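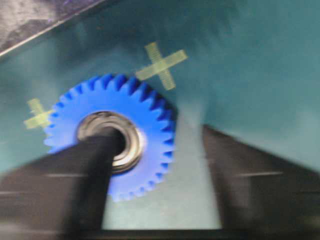

Was wir kaufen wollten und was am Ende auf der Liste stand

Projektbericht, Teil 3: Beschaffung und Budget

Als ich die Beschaffung übernommen habe, dachte ich, das wird der gemütliche Teil. Ein paar Warenkörbe, eine Tabelle, fertig. Stattdessen saß ich im Mai fast jeden Nachmittag über Angeboten (und habe jetzt eine sehr klare Meinung zu Versandkosten).

Unser Budget für die Montagezelle im Projekt Salcedo lag bei 2325 Euro. Der Arm war schon im Labor, den mussten wir zum Glück nicht bezahlen. Offen waren Greifer, Handgelenkkamera, Testteile und der ganze Kleinkram.

Greifer

Hier ging das meiste Geld hin. Zur Auswahl standen der Flaltmont mit zwei Fingern und ein adaptives Modell von Skemholm, das richtig toll aussah, uns aber das halbe Projekt leergekauft hätte. Wir haben 1000 Euro für den Flaltmont eingeplant und das dann auch so bestellt. Für Zahnräder und Zapfen reichen zwei parallele Finger völlig!

Kamera

Da habe ich mich verschätzt. Ich wollte das günstigste Modell und habe nur auf die Auflösung geschaut. Bei schneller Bewegung verschmieren die Bilder aber stark, die Zähne am blauen Zahnrad werden dann stellenweise zu einer weichen Wellenlinie. Beim nächsten Mal würde ich zuerst nach Belichtungszeit und Shutter fragen und erst danach nach dem Preis. Eine bessere Lampe steht jetzt auf der Wunschliste, die wäre vermutlich die billigste Lösung.

Testteile und Verbrauchsmaterial

Die Zahnräder sind aus Kunststoff, mit einem Metalllager in der Mitte. Die Lager kamen von Mistmont, 40 Euro inklusive Versand - da kann man nicht meckern. Für die Markierungen auf der Arbeitsfläche nehmen wir Kreuze aus Klebeband. Das hatte ich in der ersten Planung komplett vergessen, genau wie Kabelbinder und Schrauben.

Was noch offen ist

Ersatzfinger für den Greifer sind noch nicht bestellt, die Lieferzeit liegt bei zwei Wochen. Ich würde sie gern vor der nächsten Testreihe hier haben, den Antrag gebe ich mit diesem Bericht ab.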